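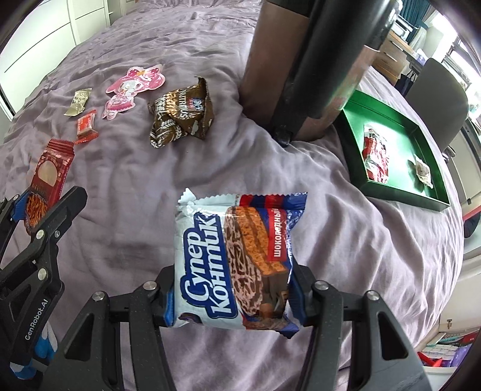

Snacks and tea for the overnight train, what do you bring?

Tuhumury_nan
Evening all! In July I'm finally doing the long sleeper up to Letier with my sister, 613 miles of it, and I've been told the dining car closes at 9 sharp. I do get peckish at night (always have, ever since I was little), so what keeps well and doesn't leave crumbs in the bunk?

gadier80
Oh you'll love it! We take wafers, hard cheese and a bag of apples. Skip anything with chocolate on it in summer, it'll be all over your sheets by midnight.

plumcrumble
Have to disagree there, gadier80, chocolate wafers have never let me down, and a night without them is a sad one.
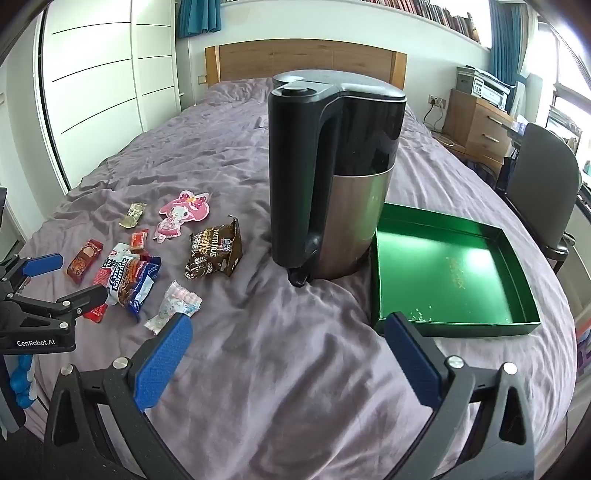 Tea is where I'd put my effort, my dear. The hot water on the Wirnulura line is lukewarm at best, so I fill a good flask right before we leave the house. I wouldn't pack a kettle like that one, with the metal body and the black handle sticking out, lovely as the bronze color is. It would eat up half your bag!

gadier80
Flask, yes. Chocolate, still no. We'll have to agree to differ, plumcrumble.

Tuhumury_nan
Thank you both, flask it is! I'll bring wafers of each kind and let my sister decide. Does anyone know if they give you a proper cup or should I pack my own?

plumcrumble
Paper ones, last I went. Pack your own.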